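Como montar uma caixa de triagem para miudezas

Eu adiei isto durante meses, confesso. Tinha uma caixa metálica na bancada onde ia parar tudo: parafusos, fichas, restos de fita, pilhas (novas e gastas, misturadas, uma vergonha!). Num fim de semana de novembro resolvi tratar do assunto e ficou tão bem que já fiz outra para a minha amiga Tyra Lindqvist.

O que usei:
uma caixa de metal de paredes altas e inclinadas
uma chapa para fazer de divisória
4 pés de borracha autocolantes
um pano e detergente da loiça

Primeiro, esvaziem tudo. Tudo mesmo, até ao pó do fundo! Passem o pano com detergente e sequem bem os cantos.

Depois vem a divisória. Eu ponho-a inclinada, para as peças escorregarem para baixo e ficarem à mão. Atrás guardo o que uso pouco, à frente o que ando sempre a procurar. Experimentem a posição com a caixa meio cheia antes de fixar, eu tive de mudar a minha duas vezes.
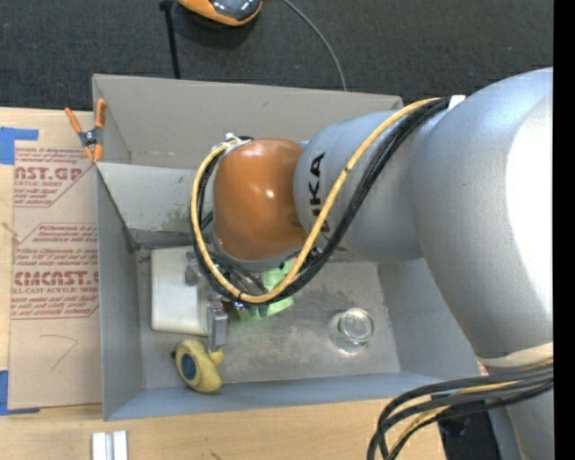

Caixa cinzenta sobre o tampo de madeira clara, com a divisória inclinada lá dentro.

Quanto às marcas escuras na parte de baixo da chapa, não percam a tarde a esfregar. Pasta de bicarbonato, dez minutos, pano húmido, e o que ficar, ficou.

No fim colem os pés de borracha, um em cada canto, e deixem a caixa quieta até ao dia seguinte antes de a voltar a encher. As pilhas gastas vão para o pilhão, e não outra vez lá para dentro (falo para mim também).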